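The part that decides when to let go

For most of last winter the software at Skarkstead could fold a towel or put a towel away, and it was bad at moving from one job to the other. The arms would finish a decent fold, lift the cloth a few centimetres, and then one gripper would open while the other was still pulling. The towel fell on the table and the whole thing started again.

Koen Vandenberghe has worked on that gap since December. He writes the control code at Skarkstead, a small company in Brernetport that makes software for two-armed robots handling cloth. It doesn't build arms. Customers buy those from whoever they like, and Skarkstead supplies the layer that looks at the table, decides what each arm should do next and keeps the two out of each other's way.

That layer is called Saha. It is split into three programs that run side by side. The first takes in the camera pictures and marks which pixels are cloth, where the edges seem to be and which bits would make a good place to grip. The second picks the next move. The third turns that move into joint positions and sends them to the arms, and it has the right to refuse.

The refusals are the interesting part. Early versions let the planner have its way, and the planner had no sense of how close two wrists could get before they touched. It would ask both grippers to take hold of spots a thumb's width apart. Vandenberghe's answer was to give the third program a rough model of both arms, with every link drawn as a fat capsule, and let it turn down anything that brought two capsules too near. The planner then has to offer something else. If it runs out of offers, the arms back off and the cameras look again.

Cloth makes this harder than it would be with boxes. A box has corners that stay where they are. A crumpled cloth hides most of itself, and when two grippers are working on it they hide some of what is left. The first program has to carry on with a guess about the parts it can't see, and the guess goes stale quickly. Saha now stores a confidence figure with each grip point and lets it drop over time. A point that hasn't been seen for a while is treated as unknown, and the planner is not allowed to use it.
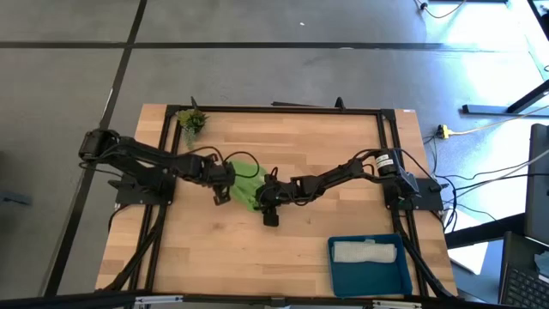
Two arms on one piece of green cloth: the wrists are close together here, and the capsule model has to allow that.

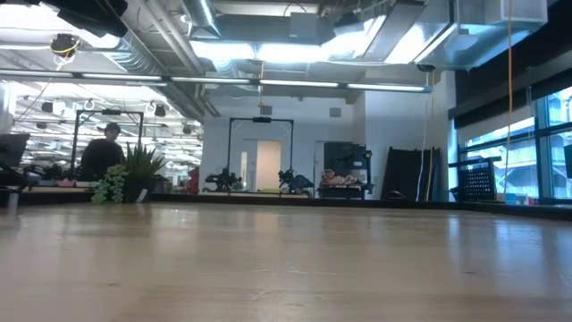
Anouk Van der Linden thinks the capsules are too cautious. Her view, given over a long lunch and repeated later by email, is that a fixed safety distance throws away many of the best grips on a small cloth, and that the distance should shrink when both arms are moving slowly. Vandenberghe had tried that, she said, but he tried it with the old timing code, when the two arms could drift apart by several control steps, and of course it went badly. With the clocks sorted out she would expect it to work. "I'd give it a week," she wrote. "If it still clips a finger after a week I'll stop asking."

The timing code she means was replaced in spring. Each arm used to run its own loop and report back when it could. Most of the time this was fine, but a busy network could hold one arm's report back while the other went ahead, and the planner would then be working from two positions that had never existed at the same moment. Both arms now share one clock, and every report carries a time stamp. If the stamps don't match closely enough, the report is thrown out.

Vandenberghe describes this as the dullest month of the project and the one that helped most. The dropped towels mostly stopped. The letting-go problem, which everyone had taken for a fault in the planner, had largely been one arm acting on old news.

Testing is done in blocks of 1,000 attempts, using cloths of different sizes and weights. An attempt counts as good if the cloth ends up folded and in the bin without a person stepping in. The last full block before this article was finished on 22/06/2025 and gave 919 good attempts. Of the failures, 29 were refusals that never cleared, where the planner kept making offers and the third program kept saying no. Those are the ones Van der Linden points to.

The rest were a mixture. Thin cloth sticking to itself was the largest group. Glare came next. Strong daylight on a shiny surface can look enough like pale fabric to fool the first program, and it will happily mark a grip point on a patch of reflected window. Skarkstead could pull the blinds down, but customers won't always have blinds, so the team has been adding bright, awkward pictures to the training set. There are 400 of them so far, all marked up by hand.

Some of the tooling has turned out to be useful outside the project. Nistby, the replay viewer the team wrote for its own use, lets a person drag through an attempt and see what each of the three programs believed at any point. Grip points appear as dots that fade as their confidence drops. A refused move is drawn in outline with the capsules that caused it. Before Nistby, finding out why an arm had stopped meant reading three log files with different time formats, and Vandenberghe kept a paper ruler by the screen to hold his place.

The next change is to the bin. At present Saha treats it as a fixed box at a known position, and if it gets knocked the arms will put a cloth down on its rim without complaint. The first program can already find the bin in the pictures. What it can't do yet is tell the planner in time to change a move that is under way, as moves are sent off whole. Breaking them into shorter pieces would fix that and would slow everything else down a little. Vandenberghe has a version with the shorter pieces running on one table, and wants a full block of attempts from it before the code is merged.

Van der Linden's slow-speed test is booked in after that.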